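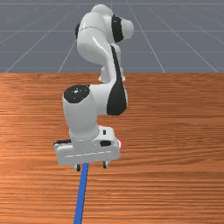 About Harovine

Family-size workshop, tables and benches mostly. Solid wood, oiled finish, made to order. We do repairs too, see further down.

Started in a rented dairy shed outside Norker with one planer and a bandsaw that only cut left. Moved to the Rirham building when the shed roof went. Same planer. Different bandsaw.

Who we are

Ita Scanlon - design, quotes, most of the phone calls. Trained as a chairmaker, still makes the chairs when there's time, which is mostly January.

Koen Dierckx - workshop, machines, lumber buying. Ask him about drying times only if you've got an afternoon.

Plus two apprentices, currently in their second year, and a Saturday-type helper when school's out. We're small. If you email and don't hear back in a few days, email again, we won't mind.

What we make

Dining tables, kitchen tables, desks, benches to match. Some shelving. No beds at the moment (the long bench is full). No outdoor furniture, please don't put ours outside.

Our best seller is the Lục table, straight edges, plain legs, seats six or eight. Comes in ash, cherry or oak. The top is planed and scraped by hand at the end so you'll feel a slight ripple if you run your palm over it. Supposed to be like that.

Every piece gets a number stamped under the top. Number 1391 went out in October. If yours has lost its paperwork, send us the number and we can usually find the lumber, the finish and who built it. Numbers under 50 are in a notebook that got damp, so no promises there.

The wood

Bought as whole logs where we can, from three sawmills we've used for years. Air dried first, then a short spell in the kiln. Boards for one top come from one log, so the color runs through. Knots stay in if they're sound. If you want no knots at all tell Ita early, it changes the price.

Repairs and refinishing

Yes, ours and other peoples. Rings, scorch marks, wobbly legs, split ends. Send photos, one of the whole thing and one close up. We don't do veneer, sorry. Koen knows a man.

Refinishing starts in spring, the shop is too cold for oil before then.

Ordering

Tell us the room size, how many people, which wood. We send a drawing and a price. Deposit of 2000 for full dining sets, less for smaller things. Wait is normaly four months. Longer before the holidays.

Delivery is us, in the van, two people. Please measure your stairs.

Visiting

Showroom is the front half of the workshop, so expect noise. Open from 10 am, closed for lunch, best to call first. Parking round the back, not in front of the bakery.

Unit 2701, same door as the upholsterers, ring the lower bell.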